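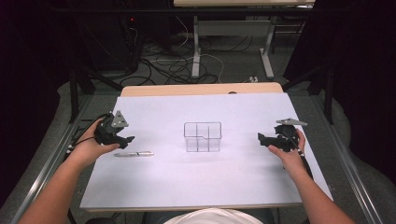
*A pen, an empty organizer and two hand-held grippers at the Stiltulgate lab.*

## The Trouble With 70 Percent

The number that got Stiltulgate noticed is 70. According to the lab's paper, that is the percentage of tidying jobs its robot finished without help, after learning only from people who did the same jobs with a gripper in each hand. The robot itself was never steered by anyone. The training set came to 2,166 demonstrations.

I'd like to believe it. Driving a robot by remote control is slow and tiring, and a person holding the tool can work at something close to normal speed. If the recordings carry over to a machine, the cost of teaching one drops a lot.

But look at what was tested. The table is covered in plain white. The objects are few and sit well apart. Each trial was capped at 60 seconds, and a pen left leaning on the rim of the box counted as put away. I found that last rule in a footnote.

Kimutai Gachanja, who ran the trials, didn't argue much when I raised it. "We wanted to know if the method worked at all," he told me. "A messy desk is a different paper."

Maybe so, but the press release says "household ready," and there is no household in the data. When a group at Owino tried the released model on a patterned tablecloth, it managed 2 jobs before they gave up and went back to their own system. Gachanja says their lighting was wrong. Owino says lighting in kitchens is usually wrong.

The clear box bothers me too. See-through material is hard for cameras, and the paper reports one score for all containers, clear and solid together. I asked for the split in October. I was told it was being prepared, and as of January 7, 2019, I still don't have it.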